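# The patient work of hanging up pliers

Praltell's training hall has a polished grey floor and a row of pegboards stocked like the back wall of a hardware shop. The company wants a robot that can tidy such a wall by itself. Before that it needs examples, and each one has to be made by guiding a machine through the job.

A task here means moving one item between a basket, a shelf and a hook. The target for the first round is 2000 clean examples, with 400 of them set aside for testing.

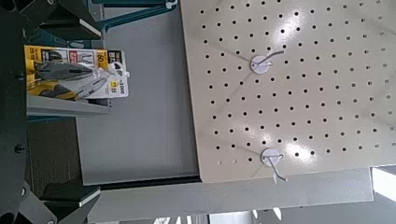 Pegboard hooks and hand tools, from the tool-wall sessions.
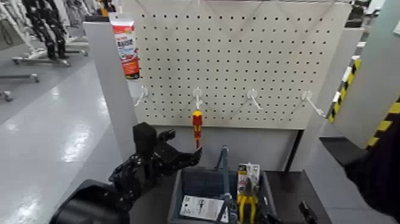

Kathleen Moynihan thinks the target is the wrong thing to look at. She would take 400 examples with real variety over any number of near copies, and she says the slow attempts and the fumbles should stay in, properly labelled, so the system has something to learn from when a package swings or a hook is missed.

That argument has changed how the sessions run. Operators used to start every attempt from the same position. Now the starting point moves, the tools are swapped between hooks, and nobody resets the shelf to look neat. It is slower - a morning's work can yield very little that is kept.

By the last count 1589 examples had passed review. Ciarán Ó Dubhghaill does much of the reviewing, playing each attempt back and marking where the grasp starts and where the item is let go. Two reviewers often disagree about that second point by a fraction of a second, so the team wrote a rule: the release is when the fingers stop touching the item, even if it is still moving.

Training on the full set is planned for November. Packaged goods will come first, then bare tools, with the awkward shapes held back until the grasping is steadier.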